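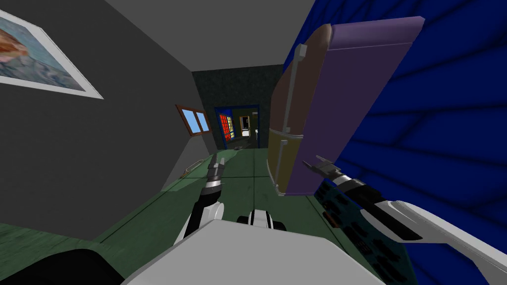

The hallway of the simulated house, with the purple suitcase at the robot's right gripper.

The Clenik project has completed its first season of collecting demonstrations in simulation, and members who contributed time to the effort are thanked for their work. The collection is intended to provide examples from which a learning system can be trained to move and handle household objects with two arms. It is led by Tshepo Makhubela and is carried out entirely in software, in a set of virtual homes prepared for the project under the name Wostura.

Work began in April with short trials. An operator wears a headset, takes control of both arms and the base, and carries out an assigned activity from start to finish. The movements of the arms, the positions of the objects and the views from the robot's cameras are recorded together. Each activity is assigned to at least two operators, so that the system is given more than one way of doing the same thing.

To date, 37 activities have been approved for use. Of these, seven require the robot to travel between rooms, and these have taken the most time to record well. Large items can block an operator's view of the floor and of the far doorway, and operators new to the work tend to drive too close to the wall. Revised instructions now ask that the base be stopped before either arm is moved a long distance.

The colors and surface patterns of the virtual homes are changed between sessions. Walls, floors and door frames may appear in combinations that would be unusual in a real house. The purpose is to keep the system from relying on the appearance of any one room.

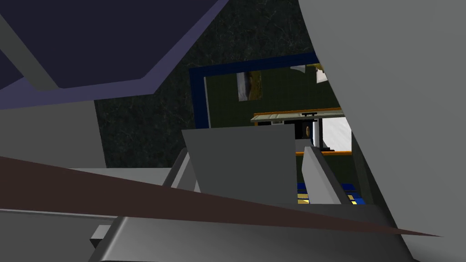
A close view of the gripper fingers, with a doorway and a table beyond.

Close views of this kind are stored with every demonstration. Reviewers use them to check the last few inches of a reach, which are hard to judge from the head view alone. Recordings in which the fingers pass through an object - a known fault of the simulator - are set aside and are not used for training. A recording that is merely slow, or in which the operator tries a grasp a second time, is kept.

Review is handled through the Amero workspace. Almost 15 percent of recordings from the early trials were returned for a second attempt, most often for an incomplete final placement. Reviewers are reminded to enter a reason in the notes field when returning a recording.

Applications for the next group of operators are open until 10/11/2021. No background in robotics is required, and training is given in the Pešek Room before the first recorded session. Forms may be requested from the project office.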